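Filed under: Citizenship & Paperwork / Study Stuff / Reviews
February 2018
60 shares | 3 comments

The Drurken citizenship card box, after a whole winter of using it

I put this review off because I wanted to get through the entire box first, and I'm slow! I started in November, when my application was in and I was waiting on an interview date, and I've been through every card at least twice now. So if you're shopping for something to study with before your naturalization interview and you hate studying off a screen as much as I do, pull up a chair.

What you get is a box with 136 cards, a folded pronunciation sheet, and a code for an audio download. The cards come in three colors. Blue is government and how it works, green is history, and the tan ones are what Drurken calls "interview words," meaning the vocabulary from the application form that an officer might ask you to explain. The tan ones are why I bought it. I can tell you what the Senate does. What I could not do, before this box, was explain out loud what "allegiance" means without waving my hands around and saying "you know, like, being loyal?"

The cards themselves

They're good cards. Thick, rounded corners, a matte finish that doesn't show fingerprints. Question on the front in big type, answer on the back in slightly smaller type, and under the answer there's a line or two of background. I loved those little background lines. Under the card on amendments there's a short bit on how one gets passed, and I ended up reading it to everybody in the house whether they wanted it or not.

My one complaint about the layout is that the card number is printed on the back only. If you drop the pile (I dropped the pile) you have to turn every single card over to get them back in order, and then of course you've seen all the answers. Put the number on the front, Drurken, please.

The tan cards are laid out differently. You get the word, then a plain definition, then a sentence somebody might really say to you at the interview. A couple of the definitions are harder than the word. The one for "renounce" uses "relinquish," and if I knew relinquish I wouldn't need the card. I wrote my own version on a sticky note and moved on. But most of them are clear and short enough to say in one breath, and that matters a lot when you're nervous.

A few cards have answers that change with elections, like your governor and your representatives. Those come with a blank space and a note telling you to look it up and write it in yourself. I think that's the right way to do it. Use pencil! I used a marker on the first one, spelled the name wrong, and it's been bothering me ever since.

The audio

The download is one long file, 60 minutes, with all the questions read out and a pause after each for you to answer. The reader has a nice, steady voice and doesn't rush. The pauses are too short on the history cards, though, and there's no way to skip to a section because it's all one file with no breaks in it. If you want the tan cards you have to drag the little dot across and hope. I got pretty good at landing near them. I listened on the bus mostly, moving my lips like I was praying.

I do wish there was a second voice. Officers don't all talk the same, and after a month of one reader I was so used to her that when my neighbor quizzed me I had to ask him to repeat himself on questions I knew cold.

The box

Okay, so the box. It's cardboard, and it's the weak part of the whole thing. The lid started splitting at one corner in the second week, and the divider tabs inside bent almost right away. Mine lives in my bag, so I'm not gentle with it, but a study kit is for carrying around! I ended up moving everything into a Prutotwood recipe box I already had. The cards fit the width perfectly and stick up a tiny bit too high for the lid to close all the way. A rubber band fixed that.

What else I tried

Before this I had the Plala app on my phone. It's fine, and it's cheaper, and if you like streaks and little chimes you'll have fun with it. I kept picking the right answer out of the choices without being able to say it on my own, and you do have to say it on your own. With a card in your hand and nothing to tap, you either know it or you flip it over and feel bad. I learned faster from feeling bad.

I also borrowed the Kariuki workbook from the library for a few weeks. Lovely book. Long readings, maps, timelines, and a really warm chapter on the oath. It's a book for somebody with a desk and an evening, and I had neither, so I'd read a page and a half and fall asleep. If you've got the patience, I think the Kariuki and the Drurken tan cards together would make a great pair. The workbook barely touches the application vocabulary, and the cards don't tell you much of a story.

How I used it, if that helps

I tried going straight through in order and it was deadly. What worked was pulling ten or so in the morning, all colors mixed, and not putting one back until I'd said the answer out loud without peeking. Out loud is the part I skipped at first. In my head I was brilliant. Out loud I got tangled up on "representatives" and lost the rest of the sentence. By the new year I'd retired most of the blue cards, and the green pile was the stubborn one — wars and dates have never stuck to me.

My advice is to get another person to hold the cards once in a while. You get used to your own quizzing. My neighbor read them in a completely flat voice, no hints in it at all, and it was the best practice I had.

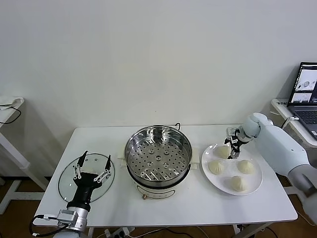
Price and whether I'd buy it again

It costs more than the app and a bit less than the workbook if you buy that new. For the cards alone I think it's fair. For the box it comes in, no way. You should also know that the official questions are available free from the government, so what you're paying for here is the format, the background lines, and the tan cards. I'd say the tan cards are two thirds of the value for me. If Drurken sold those separately I'd tell everyone to get just that set and print the rest.

Would I buy it again? Yes, and I've already promised mine to a coworker who's filing in the spring. She's getting it in the cardboard box with a lot of tape on it. I'm keeping the recipe box.

I still don't have my interview date, by the way. I check the mail like a teenager waiting on a love letter. When it comes I'll add a note down here about which cards I was glad to have.

Good: the interview words, the thick cards, the background lines, big type
Not so good: flimsy box, numbers on the back only, one long audio file

Share this | Leave a comment (3)

Contact | Privacy | © 2018 | Back to top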